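Wekcombe Spare Room: The Great Shirt Reckoning

21 October 2022

The spare room in Wekcombe has been a place where clothes go to be forgotten since we moved in. Guangming Shen put up with it until September, then announced that everything on a hanger would be looked at, one piece at a time, and either defended or bagged. Qianru Tang came over to be impartial. She lasted two shirts.

The gray sheet stayed on the bed the whole time, since it shows up lint, loose threads and bad decisions equally well.

The yellow one

Bright yellow, long sleeves, wide black stripe down the arm, shiny gray tape up by the collar. Guangming says the tape is a repair. Qianru says it is a cry for help. It did get a proper wooden hanger, so somebody still loves it.
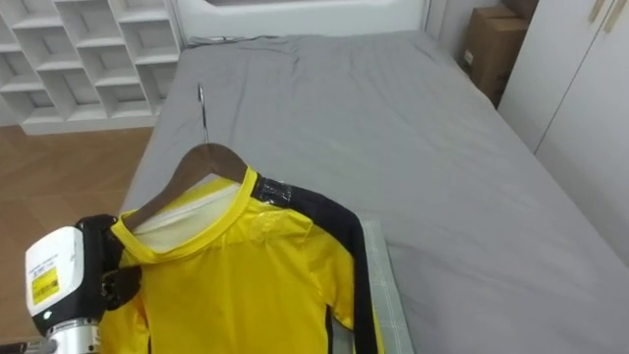
The rack question

Half the arguing was over furniture. The wardrobe came with the house and the rack came from a shop in Drorkholm that was closing down, and for years they have each held whatever the other one wouldn't.
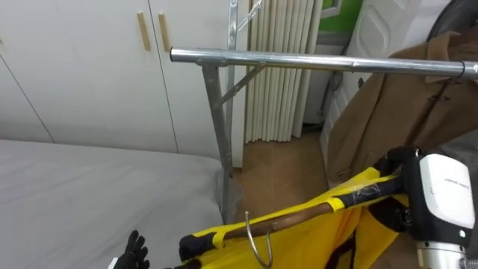 Guilan Shen has wanted the rack gone from the day it arrived – she thinks clothes belong behind doors, and that guests should not have to sleep next to somebody's coats. Guangming likes to see what he owns. He also likes the chrome bar, and he will point out how nicely it catches the light in front of the white curtain, as if that settled anything. The wardrobe, with its pale doors and two slim wooden handles, makes Guilan's case without saying a word.

For now both are staying. The yellow shirt is on appeal, and Reiko Sakamoto has asked for first refusal on the hanger.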